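Search this site Go

Filed under: Home & Habits, Newsletter

Does the 9-minute reset work?

Linia says its new tidying plan gives you back an evening a week. We have our doubts. The plan costs $6 a month and mostly tells you to put things away – advice that was free in 1920. The glowing reviews all come from Linia's own page.
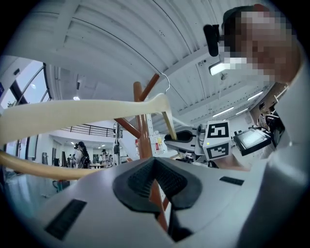 Before you sign up

Read the cancellation terms. Roltside has a similar checklist with no fee, and it's just as dull. We'll check back in November.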